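Wear Testers Wanted: The "Lasts Ten Years" Claim

Plandau is a small newsletter about clothes and what they cost. We take no ads and we get very little free stuff, mostly because of what we write about it.

This season three labels, Birton, Masri and Conine, are selling plain wool coats with more or less the same promise: buy one, wear it for a decade, save money. Prices start at $600. Maybe the promise holds up. We have read the press releases and found a lot of talk about "heritage" and very little about seams, linings or what happens at the elbows.

So we are buying the coats ourselves and looking for 12 people to wear them hard for the rest of the winter. You should live somewhere cold, walk or take the bus most days, and own no more than one other winter coat. Stylists and brand ambassadors, please sit this one out. If you already love one of these labels, say so in your application. It won't rule you out, but we'd like to know.

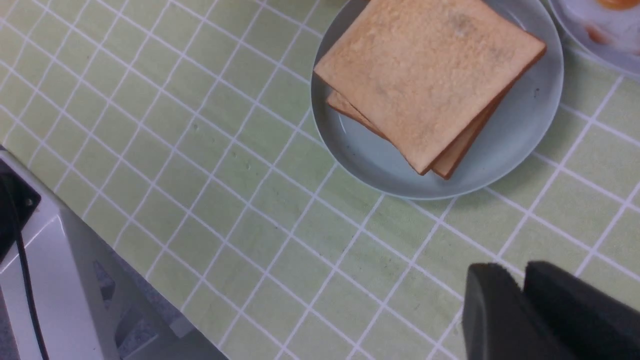
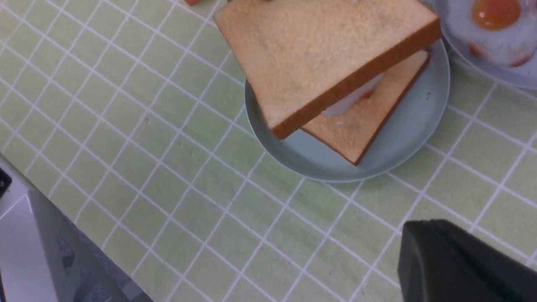 WHAT WE ASK

Wear the coat at least four days a week for 9 weeks. Fill in a short log every week: pilling, loose buttons, pocket tears, anything you spilled on it. Don't baby it. Don't write us a poem about how it makes you feel either. Come to one fitting at the start and one inspection at the end, both at our office.

We pay $200, half at the fitting and half when the coat comes back. You don't keep the coat, as we plan to cut them open.

Will one winter prove anything about ten years? No, and we won't claim it does. It should tell us which coats are in trouble by spring, and that's more than the hang tags do.

To apply, send Rami Nasrallah a few lines about your usual day, your coat size and the last piece of clothing that let you down. No photos of yourself, please. Applications close December 26, 2018. Labels and their PR firms will not see your name, your log or our draft.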